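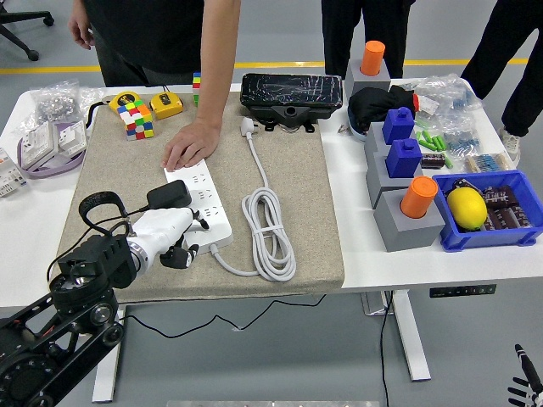 Power strip out on the felt, one adapter in, cord still in its coil.

The Desk Drawer Has Won Again: Tips for Power Strips, Cords and Small Junk

Every work desk has a power strip, and every power strip has a life of crime. It starts behind the desk, drifts underneath it, collects lint for a couple of years, and then one day you need the outlet at the far end and find yourself on your stomach with a flashlight in your teeth. I have done this in good pants.

Once a year, usually in January when I'm feeling reformed, I haul the whole business up onto the desktop and sort it. These are the things I've learned, most of them by doing the opposite first.

Put something soft down first

A felt board is the best thing I own for this kind of job. Screws don't roll on it, the desk doesn't get scratched, and small dark parts show up nicely if the felt is a light color. Mine is beige, which hides nothing and forgives nothing. An old bath towel will do, though the loops grab at anything with a barb on it. Skip newspaper unless you want to read it, and you will.

Unplug at the wall end before anything else

Yes, the computer has to go off. Save your work, shut it down and pull the strip's own plug out of the wall. Don't trust the little switch. Then bring the strip up where you can see it.

Plug the fat ones at the ends

Those boxy black adapters are built by people who have never met a second adapter. Put them on the end sockets, turned outward if the sockets allow it, and leave the middle for slim plugs. If two still fight, a short extension made for the purpose settles it. Do not chain one strip into another strip. My neighbor Lorna Dimaculangan had three in a row behind her sewing table and called it "the train." The train has been retired.

To get a plug out, hold the strip flat with one hand and pull the plug straight with the other. Never yank by the cord. I know you do it, and I've seen your vacuum cleaner.

Label both ends

Masking tape folded over the cord into a little flag, with the name of the gadget written on it. One flag next to the plug, one at the other end. It looks like a tiny used car lot and I don't care. My drawer once held an adapter marked only "IMPORTANT." I kept it for 7 years. It fit nothing.

While you have the adapter in your hand, read the output printed on it and put the volts and amps on the flag too. The wrong one may fit perfectly well and still ruin your evening.

Coil loosely, tie softly

Cords like big lazy loops. Wrapping them tight around the brick bends the wire at the same spot every time, and that's where it goes. Use a strip of hook-and-loop tape, or a bread tie with the paper still on it. One thing on the power strip's own cord: a bundle is fine for storage, but shake it out before you run a heater or anything hungry from it. Coiled cords hold heat.

Small parts go in clear bags

I fought this for years on the grounds that jars look nicer. Jars do look nicer. Jars also weigh a ton and tip over. Clear plastic bags lie flat, and you can see what's in them, even when it's resistors or loose metal bits that all look like each other. Leave resistors on their paper strips until you need them. Cut loose, they are confetti.

A shallow tray catches what's left over. The rule with the tray is that it gets emptied when the job ends. Without the rule, you will find capacitors in there keeping company with a lemon, and neither is improved by it.

Give the toys a parking spot

A desk is allowed a few useless things. A Rubik's cube is excellent for phone calls. Colored blocks stack up and take very little room. But pick one back corner and keep them there, or they'll migrate into the middle of the work and be taken for parts.

Tape measures are the exception. However many you own, you'll find them all together on the day you don't need one. I have two on the go and expect a third to surface any minute.

Before it all goes back under

Wipe the strip with a dry cloth. Look at the sockets for brown marks or cracks, and sniff it. If it smells like a toy train, throw it out. Same for any cord with a soft spot or a nick. Then mount the strip up off the floor, on the wall or under the desktop, with the sockets where you can reach them sitting down.

From the comments

Izzati Sutanto: I take a phone picture of the back of the desk before I unplug anything. It has saved two marriages, both mine.

Dindo Lagman: What about cords that don't belong to anything?

Put them in a box with the month on it, Dindo. Next January, don't open the box. Take it to electronics recycling.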